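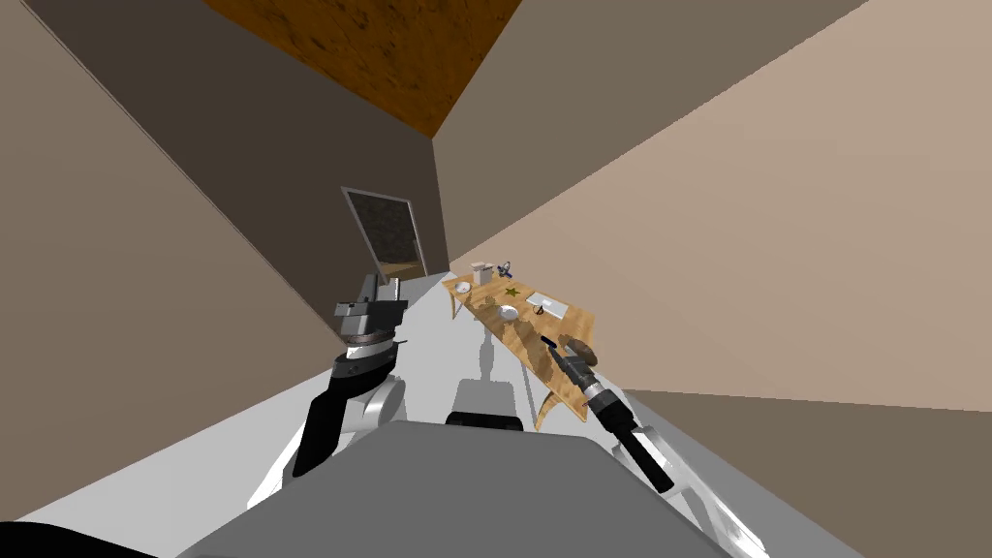
Small room with a wood ceiling and a light wooden table.

How to measure an existing sports building before refurbishment

Updated 2018-07-09 by Hooman Sadeghi

Drawings for older sports buildings are often missing or out of date. Changing rooms get split, stores become offices, and the plans in the cabinet still show the building as it opened. Before any design work starts, someone has to go and measure what is there. The method below is the one we used in April at the Totau swimming and sports center, and it works for most buildings of that type.

What to bring

Laser distance meter with spare batteries
Steel tape, for short dimensions and door openings
Clipboard, plain paper, pencils in two colors
Flashlight
Any old plans, printed large enough to write on

Step 1: Walk the building first

Go through every room without measuring. Note which doors are locked and get the keys before you begin. Give each room a number and write it on the old plan. If the building has no plan, draw a rough one as you walk. Do not reuse the numbers on the doors unless they are complete, which is rare.

Step 2: Fix a datum level

Pick one point near the main entrance that will not be touched by the works and call it your zero. All floor and ceiling heights are taken from it. Pool decks, showers and spectator seating usually sit at different levels from the lobby, and this is where most survey errors come from.
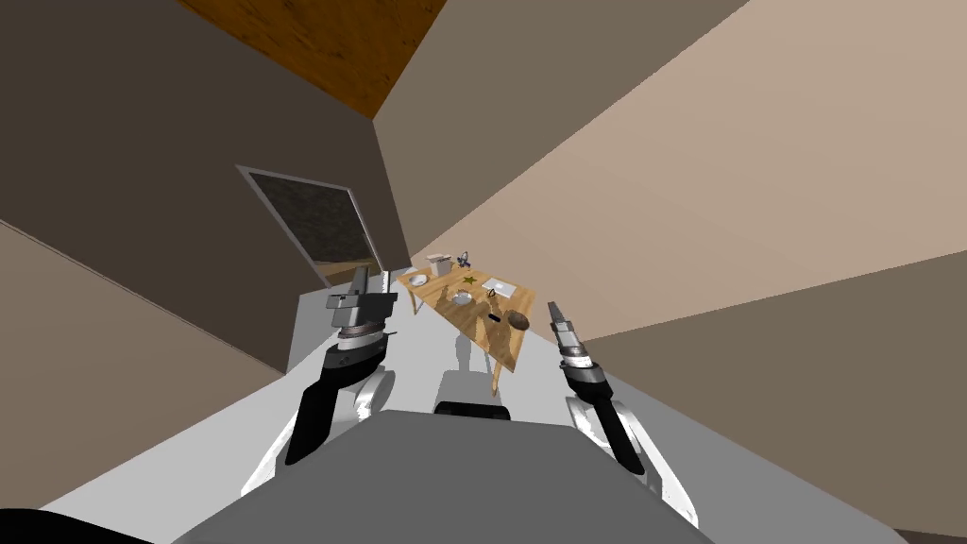

Step 3: Measure each room

Start at the door and work clockwise. For each room, record:

Every wall length, at waist height
Both diagonals
Floor to ceiling, in at least two places
Door and window openings, with sill and head heights
Anything fixed to the wall that sticks out more than 20 mm

The diagonals matter. Four wall lengths alone will not tell you if a room is out of square, and in older blocks many of them are. If your diagonals do not close to within 20 mm when you draw the room up, go back and take them again.

Where a room has a suspended ceiling, lift a tile with the building manager's permission and measure to the structure above. Write down both heights. At Totau the gap over the first aid room was 80 mm at one end, and the new ductwork had to go another way.

Step 4: Measure the main hall

Most laser meters struggle on a long reading in bright light. Break the hall into bays and measure column to column, then take one overall length as a check. Mark the court lines, wall bars, basketball brackets and floor sockets on the plan. For clear height, measure to the lowest obstruction over the court – usually a light fitting or a curtain track – and mark where it is.
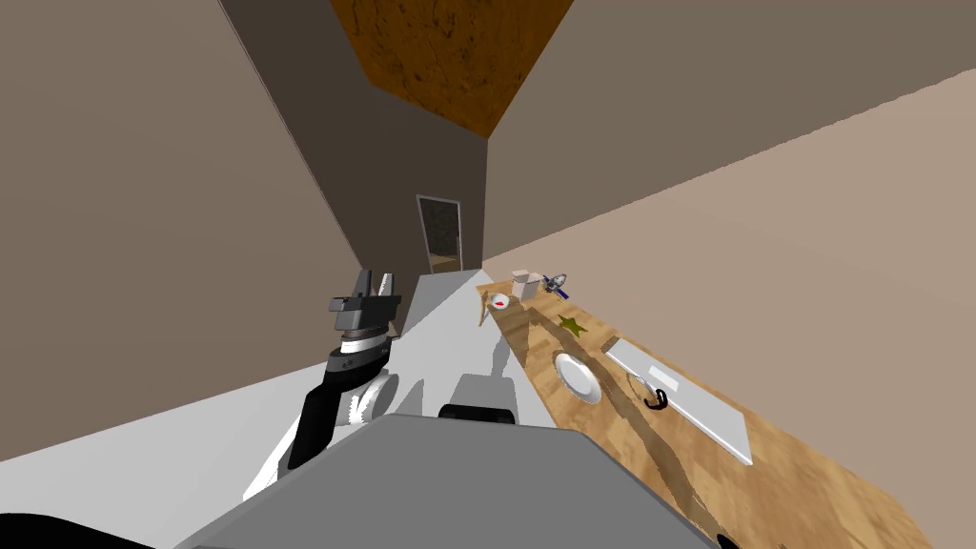

Step 5: Draw it up the same day

Plot the rooms at 1:200 first to see whether the whole building closes. Wall thicknesses are the usual problem. Once the outline works, move to a larger scale for wet areas and stairs.

Use one pencil color for measured dimensions and the other for anything you worked out. Narayanan Palaniappan, who drew up the Odel arena annex, also keeps a separate sheet of open questions with the room number beside each one. Take that sheet on the return visit.

Step 6: Go back once

Plan for a second visit of 3 hours. Check the open questions and remeasure a few rooms chosen at random. Then date the drawings, state the datum on every sheet and send a copy to the building manager for comment.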